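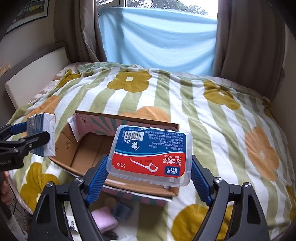
Ticket: Beach guide map shows the wrong access point for Skirnley Beach
Status: Resolved
Opened: 26 December 2019
Area: Travel guide pages > Beaches > Ukarbridge coast

Original report

Hi map team! First of all, I love the beach guides, and we planned our whole week on the Ukarbridge coast with them. I think I've found a problem with the Skirnley Beach page, and it would be great to get it fixed before more people head out there.

The "Get directions" button sends you to the end of a farm track on the north side of the headland. There's a gate, a field and a very steep bank, and no way down to the sand. We drove back to the main road, followed the brown sign by the Skikgate turnoff and found the proper parking area in no time. And wow, what a beach! Long, pale, with rock pools at the south end that kept us busy until the tide came in.

Steps to see the problem:
1. Open the Skirnley Beach page on a phone.
2. Tap "Get directions."
3. Pick driving.
4. Look at where the route ends. It stops at the farm gate.

On my laptop the pin looks right, so I'm guessing it's only the phone version. I tried it on 2 phones and got the same thing on both.

Reply from support

Thank you so much for this, and for the clear steps! I can see the same thing here. Could you tell us:
- whether you had the offline map saved before the trip
- whether walking directions go to the same place
- whether any other beach on that coast did this to you

Reply from reporter

Happy to help! Yes, I had the offline map saved, but my partner didn't, and hers went to the gate too. Walking directions are fine - they take you along the cliff path and down the steps, a lovely walk by the way. Nyamweya Cove was perfect both times we went. I haven't tried the others.

Support log

Checked the page record for Skirnley Beach. The map pin is in the parking area, as it should be. The driving destination is a separate field, and it holds an older point on the north side.

Cleared the driving destination and tested again. The phone route now ended in the sea, 200 yards off the beach. Exciting, but no good for a rental car! With that field empty, the page was falling back to the center of the whole bay.

Typed the parking area in by hand as the driving destination. Saved, refreshed, tested on a phone: the route ends at the parking area entrance. Tested on a laptop: same result.

Ran the same check on all 100 beach pages in the guide. Skikgate Sands also had an old driving point, left over from when the road went past the lifeboat station. Fixed that one too.

Reply from support

Good news, it's fixed! Driving directions for Skirnley Beach now go to the parking area off the main road. If you still have the offline map on your phone, please delete it and download it again, or you'll keep getting the old route. Open the guide, go to Saved Maps, remove Ukarbridge Coast, then tap Download.

We'd also love to add your note about the rock pools to the page, if that's all right with you.

Reply from reporter

That was quick! I downloaded the map again and it goes to the right spot now. Please do use the rock pool note, and maybe add that you want shoes with some grip at that end. We're already talking about going back in March, so I'll try the new Skikgate directions then and let you know how they do.

Ticket closed by support. Rock pool note and footwear tip added to the Skirnley Beach page.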